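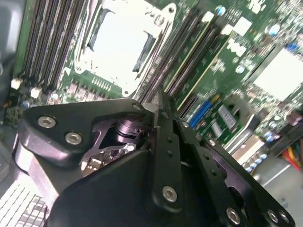

Review: Orero handheld bladder scanner

The Orero is a small ultrasound scanner for measuring how much urine is left in the bladder. We bought ours from Jevside in March for £1,642, including the charger and one bottle of gel. It replaced a trolley model that took up half the treatment room at Storthorpe and had to be wheeled to every bed.

Setting up is simple. You charge the probe, pair it with the tablet and enter a ward code. The first pairing failed, and the second worked once we had moved the tablet closer. It has paired without trouble every time after that.

To scan, you put gel just above the pubic bone, aim the probe slightly down and hold the button. A reading comes up in a few seconds. The aiming guide is a plain arrow that turns green when the bladder is centred. New staff picked it up in one shift.

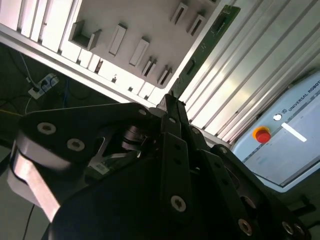
Readings were close to what we drained by catheter in most patients. It did less well with people who had scars low on the belly, and it once took a fluid-filled cyst for bladder. The manual warns of both. If a number looks wrong, scan again from a slightly different angle before you act on it.

The battery lasts two days on our ward. It drops quickly near the end, so we put the probe on charge at night whatever the display says. Memory holds 3,000 scans, and you can't delete them one at a time, only all together. 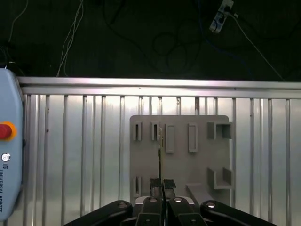 Ardalan Mazandarani writes that his clinic had the same trouble with scars, and that tilting the patient a little to one side helped. He also says the gel supplied with the kit is too thin and runs, so they changed to Karimi gel. We tried that and agree. It stays where you put it, though it takes longer to wipe off.

The probe cleans up easily with ordinary wipes. The rubber seal around the button collects dried gel, and a soft brush is needed there. The carrying pouch is poor and the zip on ours has already split.

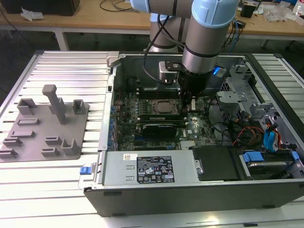
Arm and gripper over the open computer case.

Jevside offers a two-year warranty and asks for the probe to be sent back each year for a check. No loan unit is supplied while it is away. Wards with only one scanner should ask about that before ordering.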